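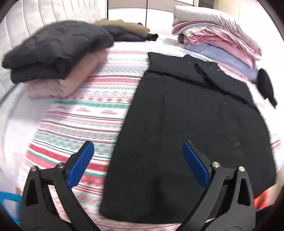
A member asked from the floor whether a coat should count as one fold or three, and said the scoring sheet handed out last month could be read both ways. The chair asked that this be taken first, ahead of the agenda, and there was no objection.

Gamham Robotics Club
Minutes of the regular meeting, Mon 2 August
Room 6, Gratton Annex

1. Scoring of long garments

The question from the floor was discussed. Under the current sheet each sleeve is a fold and the body is a fold. One view was that a team working on coats gets three chances at points where a team on sweaters gets the same three for much less work. Another was that buttons and lapels make coats slower and the points should stay as they are.

Agreed: a coat, jacket or other garment that opens down the front is scored as three folds plus one point for laying it flat before the first fold. Sweaters stay at three. The secretary will correct the sheet and post it.

2. Minutes of the last meeting

Approved with one change. Under item 4, "Soylu arm" should read "Soylu wrist."

3. Garment folding project

The project group reported that the club now has 1371 usable demonstrations recorded with the hand-held grippers. Another 73 were thrown out, mostly for a dropped sleeve or a recording stopped too early. The group wants more dark clothing. Black fabric on a black table gave the first model a lot of trouble in finding the hem, and recordings made over patterned bedding have been more useful - the outline of the garment is easier to pick out.

Members recording at home were reminded of the following.
Start with both fingers open and clear of the cloth.
Lay the garment with the collar away from you.
Other clothes may stay on the bed. The model has to cope with them sooner or later.
Do not stop the recording until the fingers have let go.

A member asked whether buttons should be done up first. The group had no rule on this. Agreed to leave it to whoever is recording and to note "buttoned" or "open" in the log.

4. Grip pads

Pads are wearing at the tip. The group has tried turning them end for end, and this works once. The Nesix pads ordered in January are used up. Moved and seconded to buy 14 more of the same kind. Carried, one against. The member voting against asked that the minutes show a preference for printing our own.

5. Regional meet

The club has entered the soft goods event. Entry covers one arm and one operator at the table, with the rest of the team behind the line. The organizers supply the garments and will not say ahead of time what they are. The arm team would like two full practice runs with clothes they have not seen, and asked members to bring a bag of mixed items to the next build night. Wool and knits are welcome. Nothing with sequins, please - they catch on the pads.

Transport was held over. The club van will take the arm and the table or the arm and the team, but it will not take all three.

6. Loan of grippers

Two sets are out past their return date. The loan period stays at two weeks. Borrowers are to check that the finger bolts are snug before bringing a set back, and to report a loose one on the tag.

7. Other business

The charger shelf needs labels. The build night crew will do it.

A request to open the room an hour earlier on build nights was referred to the Annex office.

There being no further business, the meeting closed at 8:40 p.m.

Submitted by the secretary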